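Subject: Re: [Motstead-list] Wood boards and boxes, oil or no oil?

On Saturday, a list member wrote:

> I have been using plain mineral oil on my kitchen boards for
> years and have never had one split. Now I'm told at the Keltia
> store that I should be using a wax blend on top. Is this worth
> the money or just something else to sell? Also, does anyone
> oil the small boxes and drawers that sit on the counter, or
> do you leave them dry?

I'll take the boards first. Oil alone is fine if you keep up with it. I do mine about every month in winter and less often in August, when the air here is damp enough. The wax blend slows down how fast the oil washes out. It doesn't do much else. I bought the Chiu paste two years ago and still have half the can.

My order of work is to wash the board, stand it on edge overnight, and sand with 400 grit only if the grain has come up. Then I wipe on oil, wait 30 minutes, and wipe off whatever is still sitting on the surface. Do both faces and the ends. Most of the warped boards I get asked to look at were only ever oiled on top. 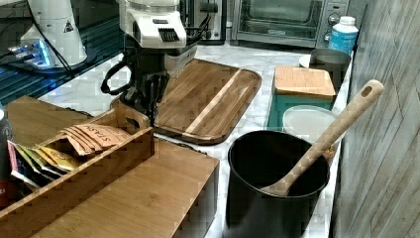
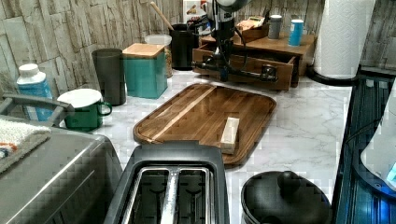
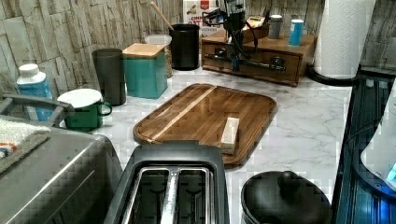
Glued-up boards made of strips need more care at the joints than a single plank. Water gets in where two strips meet, and if one wood moves more than the other you'll see a hairline there first. Never soak one, and never put it in the dishwasher, whatever the label says.

For boxes and drawers I would leave the inside dry. Oil in a closed drawer can go stale and the smell gets into tea very quickly. Outside, a thin coat of paste wax is plenty. If a drawer sticks, rub a candle stub on the runners and try again before you sand anything. I sanded one too soon and it has rattled ever since.

Don't use olive oil or any other cooking oil on either one. It turns sticky and you will spend an afternoon with a scraper getting it off.

The Vidley hardware store had food-grade mineral oil for less than Keltia the last time I checked, in the larger bottle.

19 comments, showing the latest

Same here on the candle stub. A dry bar of soap works too but it picks up dust.

Does the overnight wait matter if the board was only wiped down, not washed?

I skip it in that case. A couple of hours is enough.

Walnut oil is sold for this and does harden, but keep it away from anyone with a nut allergy.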